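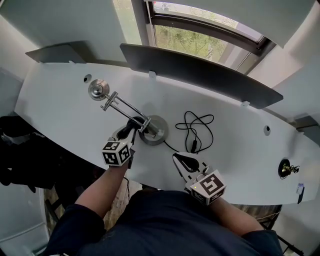 Photo: Skida (original poster)

Marker cubes on handheld grippers: pose jumps when I reach across the desk

I am building a pair of handheld grippers in a shared workshop to record arm motion for a small home automation build. Each one carries a white printed cube with square black markers on its faces. A fixed overhead camera tracks the cubes and the software gives me a position and rotation for each gripper. Jaw opening is logged separately and works.

The trouble is with rotation. With the gripper held still, the reported angle is stable most of the time, then flips by a large amount for one or two samples and comes back. In one recording of 2592 samples I counted 67 flips. Nearly all of them are on the left gripper when it is closed on the metal lever mechanism near the middle of the desk. The right one, held lower and closer to me, is much better.

What I have tried:

Reprinted both cubes at the same size. No change.
Recalibrated the camera twice. Reprojection error is well under a pixel.
Turned the workshop lights off and used the window only. Slightly worse.

The desk top is white and so are the cubes. Could the contrast be the problem, or is this something in the solver?

Posted by Skida

It is the solver, or more exactly the geometry. A single flat square marker seen nearly face-on and fairly small has two poses that fit the corner points almost equally well. Noise decides which one wins, and you get a flip. Calibration will not fix it.

If you are solving each face on its own and then picking one, stop doing that. Define the whole cube as one rigid body, with all corner coordinates in the cube's own frame, and pass every visible corner to one solve. Two faces at right angles remove most of the ambiguity. Three is better, when the camera can see three.

For the samples where only one face is visible, ask the solver for both candidate poses with their errors. If the ratio between the errors is close to 1, take the candidate nearer to the last good pose. If the ratio is large, take the lower error. Do not just smooth the output. A filter spreads one bad sample over its neighbors and the log looks clean while being wrong.

Also measure the cubes with calipers. Mine came off the printer with the faces slightly out of square, and a joint solve is less forgiving of that than a single-face solve.

Check the white border around each marker too. The detector needs a quiet zone, and a cube edge against a white desk is fine, but a cube edge against something dark is where the border earns its keep. One marker cell wide is the usual minimum.

Posted by Farnela

have you tried matte paper? glossy labels gave me no end of grief. also a chrome knob would throw reflections all over the place, I'd put some tape on it

Posted by Jarnex

Reporting back on this. I switched to the joint solve as Farnela described and ran the same motion again at the same length. Flips went from 67 to four, all in samples where one face was visible. With the two-candidate check added, zero.

The calipers were worth getting out. The left cube was 0.4 mm wider across one pair of faces. I put the measured corner positions in the model and left the print alone.

Tape on the knob made no difference that I could measure - the detector was not finding false markers there to begin with.

One problem left, probably for a separate thread: my timestamps drift between the jaw log and the camera log, 99 ms by the end of a long run.

Posted by Skida

For the drift, put both on one clock. If you can't, close the jaw sharply three times at the start and three times at the end, find those in both logs and fit a line between them. Linear is good enough for runs of a few minutes.

Posted by Farnela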